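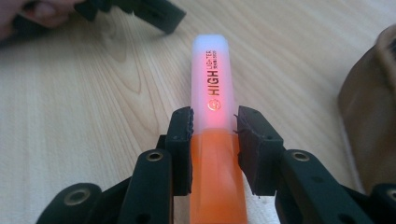

Ticket: Linden at Borkdale entrance, leaves dropping early and sticky residue
Opened by: Essam Bensaid
Assigned to: Karim Younis
Opened: 2018-01-18
Status: Open, waiting on spring check

Essam Bensaid:
Entering this now so it gets on the list before spring. Last summer the big linden by the Borkdale entrance lost a lot of leaves early. The ones on the lower branches turned yellow, then brown at the edges. Everything under the tree was sticky, and the bench had a black film on it that came back after washing. The smaller linden near the Fahmy gate looked fine all season.

Karim Younis:
Sticky residue plus black film is most likely aphids. They drop honeydew and sooty mold grows on it. That alone doesn't usually make a linden drop its leaves. Was the tree watered during the dry spell? Any digging near it?

Essam Bensaid:
No watering that I know of. Rachid Mansour says a trench was dug for the Kumton drain line the fall before. He thinks it passed 18 feet from the trunk on the street side.

Karim Younis:
That is inside the root zone for a tree that size. Lost roots and then a dry summer would explain the brown edges. Please check whether the early drop was worse on the street side. 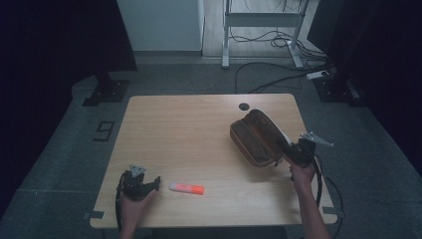 Essam Bensaid:
Asked Rachid. Yes, worse on the street side. He also says mulch was piled against the trunk after the trench was filled.

Karim Younis:
Pull the mulch back so the root flare shows. Keep it 2 to 4 inches deep everywhere else. Don't fertilize this year. No spray for the aphids either, the bees work that tree heavily when it blooms. A hard stream from the hose on the low branches is enough.

Essam Bensaid:
Mulch pulled back. The bark under it was soft in one spot on the north side, smaller than my palm. No mushrooms.

Karim Younis:
Leave the spot alone, don't cut or paint it. I'll look at it in May once the leaves are out. If the street side is thin I'll ask Abdelghani Abou Zeid to go up and check for dead limbs over the sidewalk.

Next action: site visit in May (Karim). Slow soak every 2 weeks if there is no rain after leaf-out (Essam).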